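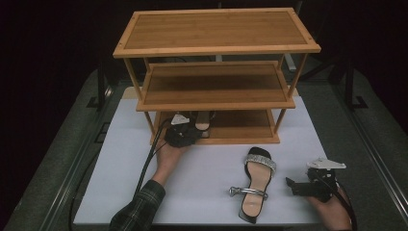 The Left Shoe

By eight in the evening the rest of Prornberg had gone home, and I had forty shoes to put away.

It was really two shoes, forty times. Twenty runs with the Brikau fingers and twenty with the McPhee fingers, one gripper in each hand, same rack, same pair of sandals. I had been looking forward to it since lunch. I'd even worn the plaid shirt, my good-results shirt, the one that got us through the soup ladle month.

Plindcombe goes very quiet in February. From the second floor I could hear the last bus turn at the bottom of the hill, and then only the fan in the ceiling, and then me, saying "okay, okay, okay" to a sandal.

The task sheet was one line long: pair to bottom shelf, toes out. A child does it in four seconds, or doesn't do it at all and gets yelled at. But try it with a thumb and a finger that aren't yours! You forget how much your hands know. A shoe has a front and a back and a place where it wants to be held, and that place moves when the shoe tips. Then there was the ankle strap, a skinny silver thing with a buckle, and it went wherever it liked.
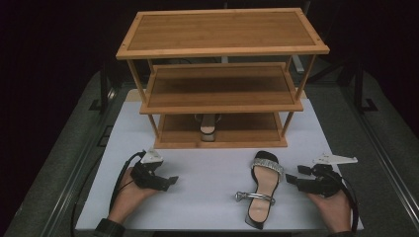 I started with Brikau. They are blocky, wedge-faced fingers, and on the bench they look like something for splitting logs. I loved them by the third run. You bring them in flat on both sides of the sole and the shoe simply comes up with you, and you feel it through the handle, a small dull weight, like a fish that has decided to cooperate. I laughed out loud in an empty room.

Run six, the strap swung under the sole and I set the shoe down on top of it, crooked. I wrote "strap" in the notes column. Run seven, same. "Strap." Run nine I came in from the heel instead of the side, let the buckle hang free on the outside, and the shoe slid onto the bottom shelf beside the other one as if it had been walking there on its own. I wrote "HEEL!!" and underlined it so hard the pen went through.

After that I got greedy. I wanted to know how little I could squeeze. I wanted to know if the left hand was as good as the right (it wasn't, it has never been, my left hand is a mitten). I stopped between runs to open and close the fingers over the bare white board, just to watch the two faces tip toward each other.
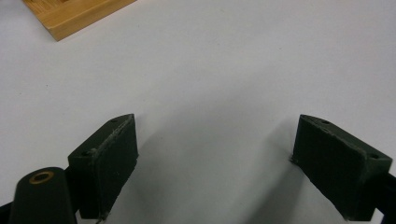 My mother worked the shoe counter of a department store for most of my childhood, and she could pack a pair of heels in tissue without looking down, talking the whole time. I used to sit behind the register and watch her hands. I hadn't thought of that in years. Somewhere in the teens, with the numbers going up and the tea gone cold, I caught myself talking the way she did. "There we are. Lovely on you. Will that be everything?"

The Brikau twenty finished with three misses, all of them the strap. I changed over to McPhee, which takes four screws a side and one bad word.

McPhee fingers are slimmer and softer, and for the first few runs I was sure I'd been backing the wrong horse. They found the toe strap, the sparkly one, and held it so gently! They could pick the ankle strap off the board by its tip, and I did that twice just for the joy of it. Then I went for the sole again and they bent. The shoe rolled in my grip like somebody turning over in bed. I tried from the heel, from the side, with the left hand steadying. Run fourteen, I got it all the way to the lip of the shelf before it dropped.

So which was better? I stood there with a gripper in each hand and wanted both. Thick for the sole and slim for the strap. I said it aloud to hear how it sounded, and then I put the Brikau set back on the right hand and left the McPhee set on the left, my mitten, and lined up a run that wasn't on the sheet. 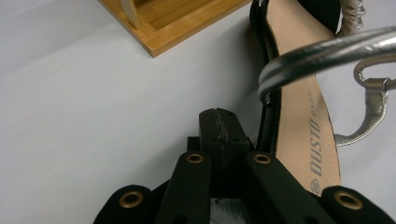
Run twenty-one, I called it, since the McPhee twenty were done and I had no other name for it. Left hand in first, slow, a pinch on the tip of the strap. I drew it out to the side and kept it there. Right hand around the heel. Up. I was holding my breath, and I think the fan was too.

"Lovely on you," I said.

Over the board, toes around, down to the shelf. I let go on the right and then, a second later, on the left, and the buckle tapped once on the bamboo.

I put the grippers down and went to find the other pen. Then I took both shoes back off the rack — it had to be luck, surely, one time — and did it again.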